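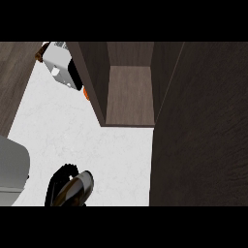 Wozu brauche ich eigentlich einen Lagerplan, wenn ich sowieso weiß, wo mein Wein liegt, wollte eine Leserin der ersten Auflage wissen. Die Frage kam per Mail, ziemlich spitz formuliert, und ich habe sie mir über den Schreibtisch gehängt. Sie trifft nämlich genau das, worum es in diesem Kapitel geht!

Kapitel 5
Der Keller im Kopf: Bestand, Reife, Reihenfolge

Ich fange mal mit einem Geständnis an. In meinem ersten Jahr bei der Weinhandlung D'Amico habe ich ein Lager mit 405 Flaschen übernommen und mir gedacht, das merke ich mir schon (ich war jung und hatte gerade die Prüfung bestanden). Im Dezember wollte ein Kunde den Plendano, die Riserva, und ich habe fast eine Stunde gesucht. Gefunden habe ich sie dann hinter dem Grutalach, in einem Fach, das ich für leer gehalten hatte. Der Kunde war da längst weg.

Seitdem schreibe ich auf, und zwar sofort beim Einräumen. Für jede Flasche brauchen wir den Erzeuger, den Jahrgang, das Fach und das Jahr, ab dem sie getrunken werden soll. Diese letzte Angabe heißt im Folgenden Trinkreife – den Begriff kennen Sie schon aus Kapitel 2, dort ging es allerdings um die Gerbstoffe und noch nicht ums Regal.

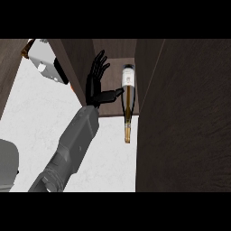
Die Trinkreife ist nun leider keine feste Größe. Ein einfacher Weißwein hat seine beste Zeit oft früh, ein kräftiger Roter wie der Plendano darf gern mal rund fünf Jahre liegen, und dazwischen gibt es alles. Ich trage deshalb immer eine Spanne ein und nie ein einzelnes Jahr. Wer das am Rechner machen möchte, kann das mit Nidus tun, einem kleinen Programm, mit dem auch die Übungen am Kapitelende gelöst werden. Ein kariertes Heft geht genauso, meins ist voller Rotweinflecken und trotzdem lesbar.

5.1 Wer zuerst reift, steht vorn

Beginnen wir mit der Reihenfolge. Im Lebensmittelhandel gilt meist: Was zuerst abläuft, geht zuerst raus. Beim Wein übernehmen wir das Prinzip und ersetzen das Ablaufdatum durch das Ende der Trinkreife. Klingt harmlos, führt aber schon bei zwei Jahrgängen desselben Weins zu Überraschungen – der jüngere kann nämlich durchaus vor dem älteren dran sein, etwa nach einem sehr heißen Sommer mit wenig Säure in den Trauben. Nehmen Sie sich jetzt bitte Ihre Liste aus Kapitel 2 und ergänzen Sie eine Spalte für das Ende der Spanne.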